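Prandmont Rarel 6 Surge-Protected Power Strip: Long-Term Review
By Jolanta Mazurek
23 November 2025

The Rarel 6 is a six-outlet surge protector with a flat plug and a resettable breaker. Prandmont sells it as a workbench and office product, in one color and two cord lengths. I bought the longer version in June at the regular retail price and have used it daily since then, mostly to feed a bench supply, a soldering station, two monitors and a rotating set of chargers. A second unit went to Haoran Yin, who took it apart for the internal notes further down.

Construction

The housing is a two-part shell held by four security screws. It does not creak when twisted by hand, and the seam is even along its full length. The outlets are set in a single row with the ground holes all facing the same way. Spacing is adequate for ordinary plugs. A large adapter will cover the neighboring outlet at every position except the last one, where there is extra room on the cord side. If you own several block adapters, plan on four usable outlets.

Insertion force is high when new. After several weeks it settles to a normal level, and none of the outlets has become loose. The internal shutters work smoothly with three-prong plugs and less smoothly with two-prong plugs, which sometimes need a second push.

The cord is round, stiff and heavy. It holds the bends from its packaging for a long time, and on a smooth surface it will push the strip sideways until it relaxes. The rubber feet are too small to resist this. There are keyhole slots on the back for wall mounting, but no paper template is supplied, so you have to measure the distance between them yourself.
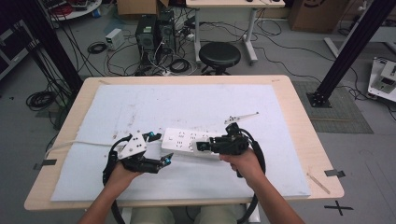
Can the Rarel 6 be plugged into another power strip?
Neither the manual nor any general safety guidance allows it. Each strip should go directly into a wall outlet, and if the cord is too short, buy the longer version.

Electrical behavior

I logged line voltage at the wall and at the farthest outlet with a Mao plug-in meter. Under a steady load from a space heater, used for this test only, the drop across the strip was small and stayed constant for 30 minutes. The housing was slightly warm near the cord entry at the end of that time and at room temperature elsewhere. The plug itself was warmer than I would like, though still comfortable to hold.

The breaker tripped as expected under deliberate overload, and the reset button has a firm, clear action. It is recessed, so it is hard to press by accident. It is also hard to press on purpose if your fingers are large.

Standby draw, with nothing connected and the indicator lit, was below what the meter can resolve.

Inside the case

Yin found solid bus bars in place of individual wires between outlets, with clean joints and good strain relief on the cord. Surge protection is handled by three components, each in a heat-shrink sleeve, with a thermal cutoff next to them. When the cutoff opens, the "protected" light goes out but the outlets stay live. Some competing strips disconnect the load at that point – I prefer that approach for anything expensive. Prandmont does print the behavior in the manual, on the last page.

Noise filtering is minimal. Bilal Salameh tried the strip with an audio amplifier that picks up hum from nearby dimmers and heard no difference from a plain strip.

Comparison

The closest alternative is the Onumden bench strip. It has wider outlet spacing and a softer cord, but its shell flexes and the power switch is easy to bump. For a fixed installation under a desk, the Rarel 6 is the better unit. For a bench where things are plugged and unplugged all day, the Onumden is less tiring to use.

Verdict

Well built, conservatively rated, with poor feet and a stubborn cord. I would buy it again for a wall-mounted position. Score: 73 out of 100.

We use cookies to remember your settings and measure traffic. Accept | Manage preferences

Contact the editors | © 2025 Jolanta Mazurek | Back to top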